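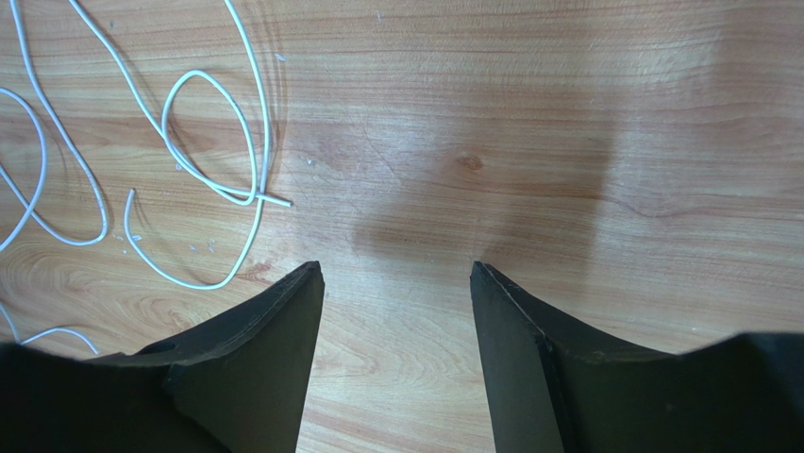
Cable sorters wanted, September, Tollora workshop

Short version: we have a lot of tangled cables and need people to untangle them, coil them, tag them and box them. Paid. No experience needed. Read the whole thing before you write to us please, most of the questions we get are answered further down.

What it is

Tollora takes in cables from offices and schools that are clearing out. Chargers, audio leads, network cables, the skinny ones that come with headphones. They arrive in sacks, all in one lump. The good ones go back out through Prosel, the rest go to copper recycling. Somebody has to get from lump to neat coil and that is the job.

We need 8 people for the September run. Shifts are 2 hours, mornings or evenings, you pick. Most people do a few shifts, some do the lot. Around 40 sacks to get thru this time, mostly the thin stuff, sorry.

What you'll do

Tip out a small pile. Find a free end. Work back from it, loosen dont pull. Once it's free, run it through your fingers and feel for nicks or kinks. Coil it, over-under if you know how, plain loops if you don't, we'll show you. Velcro tie, tag, into the right tray. 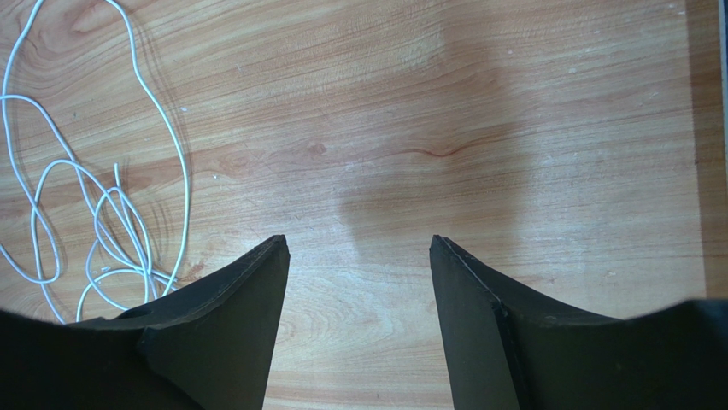 Thin cables are the slow ones and we know it. Nobody is timing you. Please don't cut a knot to save a minute, a cut cable is scrap and we get a lot less for it. If you are really stuck put it in the "stuck" tray and move on. Ambrose bench people pick those up at the end of the shift.

Who we want

Patient hands. Decent close-up eyesight, glasses fine. OK with sitting, or standing if you prefer, the Ambrose benches are the tall ones and Grundura tables are regular height. Tell us which when you apply so we can plan the room. Over 18 only, insurance. You do not need to know one plug from another, there is a chart on the wall.

Not a good fit if fiddly things make you angry. No judgement.
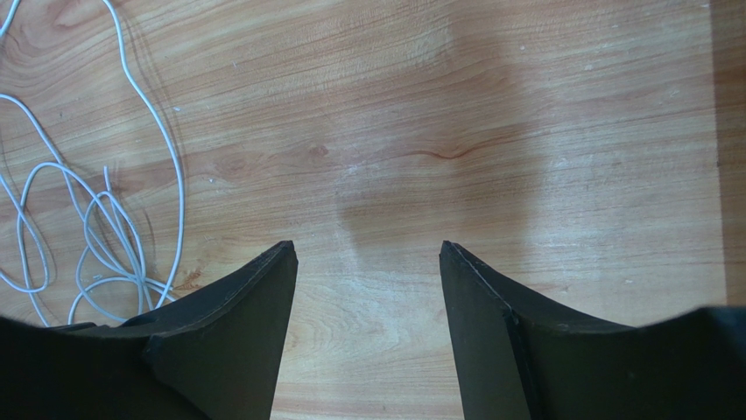
Workspace rules are few. Drinks on the side shelf only, bags under the bench, phone on silent. We like the tops kept clear between piles, so you start each lump on bare wood and can see where the ends go. White cable shows up okay against that honey color. It also shows every bit of dust, even the tiny pale specks, so wipe down before you start and again when you leave. Cloths are by the sink, dry cloth only on the Ambrose benches, they were just oiled.

Pay and practical stuff

$20 an hour, paid at the end of the run, not per cable. Coffee and something to eat on every shift. Parking behind the building, use the Grundura entrance, the front door sticks. Step-free from the parking lot. Restroom same floor.

How to apply

Use the contact form on the Tollora page, put CABLES in the subject line. Give us your name, which shifts, tall bench or regular table, and a phone number that you acutally answer. No resume. We fill places in the order the forms come in and keep a short waiting list after that.

If you did the spring run you still need to fill in the form again, we didnt keep the old list.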